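Flultgate Neighborhood Association
Minutes of the general meeting, July 2020

Present: Solène Arnaud (chair), Arlindo Barbosa (minutes), 15 members. Apologies were received from 2 members.

1. Minutes of the February meeting
Approved with one correction. Under item 4, "Sinddale Road" should read "Sinddale Lane."

2. Matters arising
The streetlight at the bottom of Sinddale Lane is still out. Arlindo has reported it again and has a new reference number from the city. The bench by the bus stop has been repaired and the old bolts taken away.

3. Recycling
Solène reported on the can and bottle collection. It stopped in the spring and started again last month with drop-off only. Bags are to be left inside the gate, tied, with no glass mixed in. Members asked whether cans should be crushed. The hauler, Tritent, takes them either way but wants them empty. Several bags came in with liquid in the bottom, and this made a mess of the shed floor.
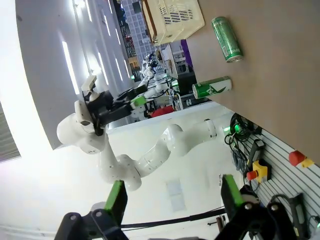
Green aluminum cans on a tabletop, with a cream-colored basket.

The last load brought in $116, which goes to the tree fund. One member asked if the money could be used for the noticeboard instead. After some discussion it was agreed to leave things as they are until the trees on the north side have been paid for.

Tritent has asked that steel food cans be kept apart from aluminum. Solène will put a magnet on a string in the shed so people can check. The sign on the gate will be redone in larger letters.
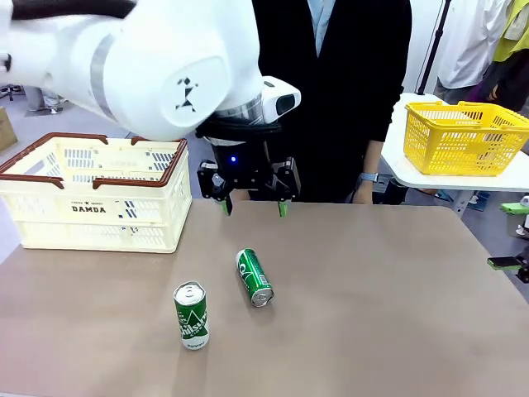 Two green cans on the table.

4. Water use and the shared garden
The garden tap drips and the washer needs replacing. Arlindo will buy one. Plot holders are asked to water before nine in the morning or after seven in the evening while the dry weather lasts. Hoses must be coiled after use, as one was left across the path and a neighbor tripped. She was not hurt.

Two plots have not been worked this year. Letters will go to both holders, giving them up to a month to reply before the plots are offered to the waiting list.
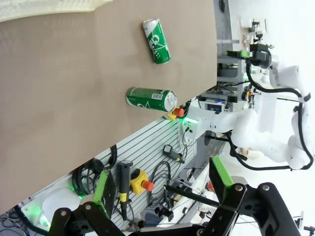 The compost bins are full. It was agreed to stop adding to the left-hand bin and let it rest until fall. Grass clippings may still go in the other one in thin layers. No cooked food, please. There was a rat seen by the fence in June and we do not want more.

5. Parking on Phan Street
Complaints were heard again about cars blocking the driveway beside the laundromat. The city has said it will repaint the curb but gave no date. A member offered to write to the business owner. Agreed.

6. Summer picnic
Canceled for this year. The deposit on the tables has been returned. The chair asked that the folding canopy be brought back by whoever has it.

7. Any other business
A lost gray cat was returned to its owner on Phan Street. The key to the shed sticks, and a new one will be cut.

Next meeting: date to be posted on the gate.

Actions
Solène: magnet, gate sign, letters to plot holders.
Arlindo: tap washer, streetlight follow-up, shed key.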